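Chapter 9
Shared Workspaces: Rules for People and Robots at the Same Table

After reading this chapter, you should be able to:
Define a marked work area and state who may enter it, and when.
Explain the difference between a stopped robot and a safe robot.
Prepare a start-of-shift check for a two-arm workstation.
Decide when a written risk assessment must be reviewed.

Key terms: marked work area, reach envelope, protective stop, pinch point, restart authority

In July, the Damthorpe training laboratory reviewed 109 entries in its near-miss log. Of these, 67 involved a person reaching into a robot's work area while the arms were still. None led to an injury. The reviewer, Beverley Holroyd, observed that most of the people concerned had completed their basic training and could recite the rule they had broken. They had taken a motionless arm to be an arm that was switched off.

This chapter begins with that mistake. A robot may stand still because it has finished a task, because it is waiting for a signal, or because a protective stop has been triggered. In the first two cases it may move again without warning. Good practice therefore treats every powered arm as a moving arm until a named person has confirmed otherwise.

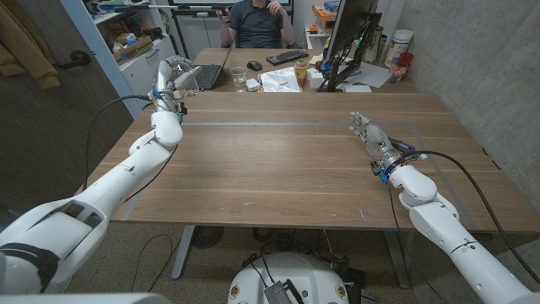 Figure 9.1 A two-arm workstation with tape lines on the near table and a desk in use directly beyond it.

The boundary of a work area should be visible to everyone in the room, including those whose work has nothing to do with the robot. Tape is the simplest method, and it is acceptable for light arms at low speed if three conditions are met. The line must enclose the space reserved for the task. It must be replaced when it lifts or tears. The reach envelope - the full space the arms and hands can occupy - must be recorded separately, as it is often larger than the taped area.

Where an occupied desk adjoins the robot's table, the assessment must cover the person seated there. Distance is measured from the farthest point the fingers can reach, with any held object included. Cables require the same attention. A loop that hangs clear of the arm in one position may catch or tighten in another, and each should be checked through the whole range of motion.

Section 9.1 sets out these duties in full. Section 9.2 deals with restart authority, using the procedure written by Ánh Phùng for the Oyewole assembly course. Section 9.3 covers records and review dates.

Before you read on
Choose a workstation you know. Write down who is permitted to restart it after a protective stop, and where that permission is recorded. Keep your answer for use in Section 9.2.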